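Cell Inspection Checklist, Desktop Memory Service Task
Verix bench, April, form revision 2

Scope: memory module handling in a desktop tower by a robot arm, one module per cycle. The form is filled in before a block of trials is released. It also feeds the Mostyn shop's question of whether this chore can be taken off the repair counter yet. Each item is marked OK, HOLD or N/A, with a comment where the inspector has one.

1. Power isolation
1.1 Line cord removed from the tower. OK.
1.2 Power button held down after the cord is out, to drain the supply. OK. Comment: still done by a person. The arm has no program for it, and a repair counter would need one.
1.3 Emergency stop tested from both operator positions. OK.

2. Workpiece
2.1 Tower on its side, side panel off, opening up. OK. Comment: panel removal is a manual step. Latches differ too much between case models for the current fingers.
2.2 Processor retention lever closed. OK.
2.3 Cables clear of the approach path to the memory slots. HOLD. Comment: SATA and power leads move when the case is handled. A technician pushes them aside without thinking about it. The planner treats them as absent. Tie back before each block until Kilen delivers the updated collision model.
2.4 Slot latches open before insertion. OK.

3. Fixture and work area
3.1 Fixture plate seated on the bench, no rocking under hand pressure. OK.
3.2 Holder slots free of burrs and print residue. OK. Comment: one holder was filed in the last service. Check fit again after 300 cycles.
3.3 Loose screws and tools removed from the bench. OK.
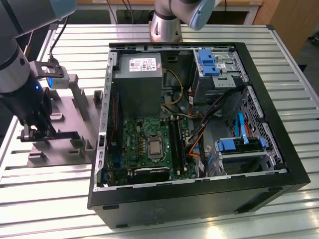
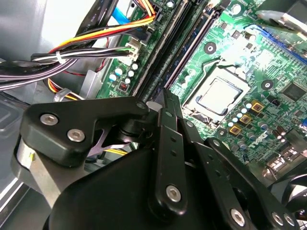
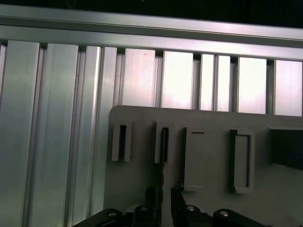
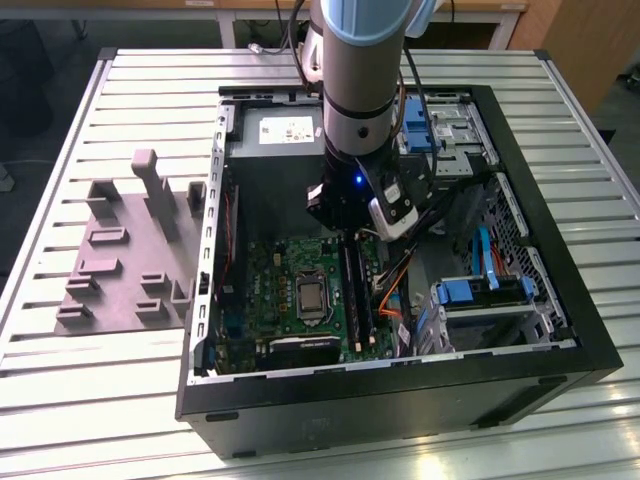

4. Arm and gripper
4.1 Finger screws torqued and marked. OK.
4.2 Finger tips checked for wear. OK. Comment: tips replaced at 2000 cycles under the Plukura maintenance plan, sooner if a module slips in the grip.
4.3 Wrist camera bracket tight, lens clean. OK.
4.4 Camera cable has slack through the full wrist rotation. HOLD. Comment: slack is adequate at the fixture. At the far corner of the case it has not been checked at full rotation. Jog at low speed and record the result.
4.5 Speed limit active inside the case volume. OK.

5. Static control
5.1 Bench ground continuity measured. OK.
5.2 Gripper body bonded to ground. OK.
5.3 Operator wrist strap tested. OK. Comment: the strap test is logged per shift. The gripper bond is only logged per block. Make these the same.

6. Task readiness
6.1 Pick from holder. Ready. Comment: 167 picks logged without an operator stop. The holder does most of the work by presenting the module at a known angle. A module lying flat on a counter is a different task and has not been tried here.
6.2 Alignment over the slot. Ready with supervision. Comment: reflections from bare metal in the case upset the pose estimate. Keep the overhead light fixed during a block.
6.3 Insertion. Not ready unattended. Comment: force at the end of travel is close to the limit we set for board flex. The controller can't yet tell a seated module from one caught on the key. An operator confirms both latches by eye.
6.4 Removal. Not ready. Comment: needs two latches released and then a straight pull. With one gripper this means regrasping, and almost every attempt so far has ended with the module tilted in the slot.

7. Release
Supervised trials of 6.1 and 6.2 may start when 2.3 and 4.4 are cleared. Items 6.3 and 6.4 stay at reduced speed with a hand on the stop. For Mostyn: not suitable for the counter at this revision. Fetching a module from a fitted tray is realistic. Opening the machine, clearing the cables and seating the part remain bench work for a technician.

Next inspection: after the collision model update, or at 300 cycles if that comes first.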